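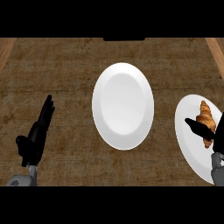
Issue 9

Training a two-handed policy in simulation, part two: the croissant move

Last issue Hường Hà got the Wuso simulator running with two arms and two black hands. Now we get to teach them something! The task is small: pick the croissant up off the right plate and set it down on the empty one in the middle. It's a lovely first task, because a curved pastry on a plate is harder to grip than any cube.

1. Record 10 demos by hand in the simulator. Go slowly near the croissant and let the fingers close before you lift. The left hand has no job yet, so park it open beside the middle plate and leave it there.

2. Multiply them. Run the Flendberg script, which shifts the plates, turns the pastry and replays each demo to fit. Ask for 1274 and throw out any where the croissant ends up on the table. You want more than 1000 left.

3. Vary the looks. Swap the table texture and change the lighting between runs. We skipped this the first time and the policy fell apart on a darker table.

4. Train on the camera view and the joint angles together. Vratislav Jurčo tried camera only, and his thumb kept closing too early - joint angles fixed that in one evening.

5. Test with plate positions the policy has never seen. Watch the runs, don't just read the score. A grasp that drags the whole plate along can still count as a success if your check is too loose (ours was!).

If the fingers slip, lower the closing speed before you touch anything else. Thoa Vi's settings file is in the Doãn folder, and part three brings the left hand in to steady the plate.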